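4.3 Tracking loss during drawer tasks

Of the 2,115 demonstrations recorded at Tombridge, most went wrong in ways we could at least name. The drawer task was less obliging. The pose of one gripper would jump sideways partway through an episode, then return as if it had merely stepped out for air.

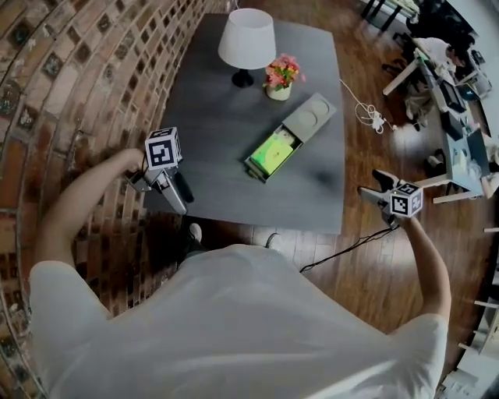
Figure 7. Drawer task, with a marker cube on each hand-held gripper.

We first blamed the markers, then the lighting, then (briefly) Bouvier. The fault lay in our own filter, which filled any gap in tracking with a confident guess and kept no record of having done so. A policy trained on these guesses closed its fingers on thin air with great conviction. We now discard any episode containing a filled gap, a rule we might usefully have adopted in February.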